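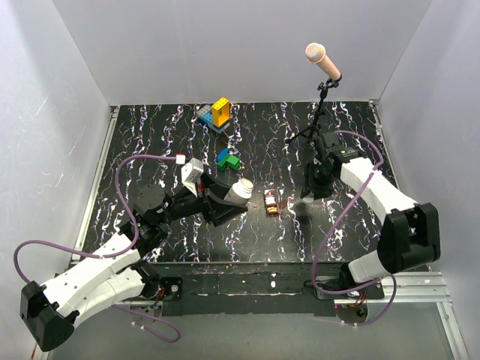 Mesa de trabajo con tablero negro veteado.

Casa de retiros Clesonura: revisión de la sala de meditación antes del retiro de junio
Revisa: Raghda Azar

1. Salidas. Las dos puertas abren hacia fuera. Conforme.
2. Velas. Solo en vaso de cristal, a 100 cm de cualquier cortina. Había una sin vaso junto al atril; retirada.
3. Incienso. Cambiar la arena del cuenco. Pendiente.
4. Estufa Vikden. Cable en buen estado. No se enciende durante la meditación nocturna.
5. Cojines y bancos. Dejar un pasillo libre de 800 mm hasta la puerta. En la última fila quedaba en 700; se ha corrido un banco.

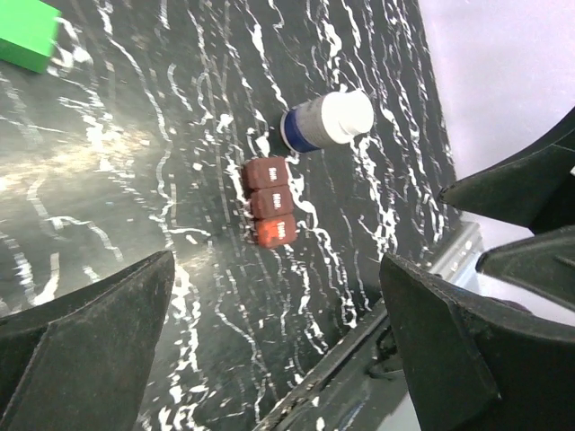 Misaki Kubo comenta que en la práctica del silencio mucha gente no se atreve a levantarse aunque se maree, y pide que el guía lo autorice en voz alta al empezar. Se añade al punto 7.

6. Ayuno. Preguntar a cada persona por diabetes, embarazo y medicación. Faltan 6 fichas por firmar.
7. Aviso inicial del guía: salidas, agua y permiso para dejar la sala en cualquier momento. Falta ponerlo por escrito.
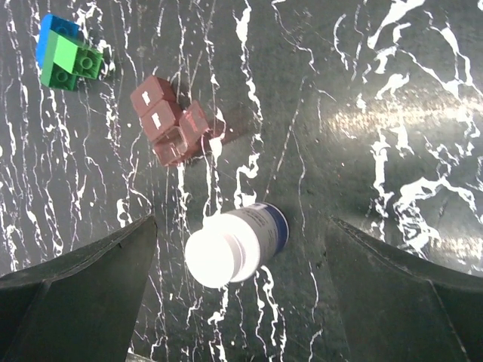
8. Postraciones. Esterillas Stumard sin bordes levantados. Conforme, salvo una que se aparta.
9. Botiquín. Repuesto el martes. Llave en recepción.

Segunda revisión: la víspera, a la hora de vísperas.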